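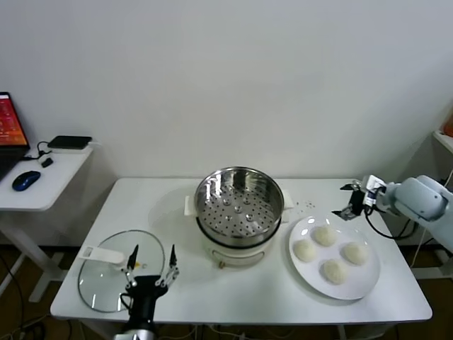
Do we need to settle on one gripper for both arms before October? We don't, and Malathi would like us to stop acting like we do. The left and right can stay different for as long as the comparison runs.

Gripper trial catch-up, 2 p.m. Present: Malathi Kandasamy, Kobina Sarpong, Yayra Gyamfi and me (Nneka Aliyu, typing). Mansa Appiah joined late from the Canarcombe call.

Kobina went first with the bun task. The thin metal fingers are on the left for the steamer lid and the short black ones are on the right for the buns. He likes the thin pair on the lid handle but says the approach angle is fussy — a little too steep and they slide off the plastic. I said I'd had the same trouble, and we swapped stories for longer than we should have!

Yayra wants 100 runs per pairing before anybody picks a favorite. Malathi asked if we could live with fewer. Yayra said no, very nicely, so 100 it is.

Mansa has the quote from Linder for the soft fingertips: $4,000 for the set, delivery in 9 weeks. Malathi winced. We agreed to ask Nilturis for a loaner pair first (Mansa will write to them).

Controller: I've been running the left arm with the lower force limit and I'd like to keep it there. Kobina thinks it makes the close too slow. We left this open, and he'll send me his settings so I can try them side by side.

Still to do:
Kobina — send settings, redo the lid approach
Yayra — run sheet for the pairings
Mansa — Nilturis loaner
Me — force limit comparison, and these notes

Next catch-up same time, same room.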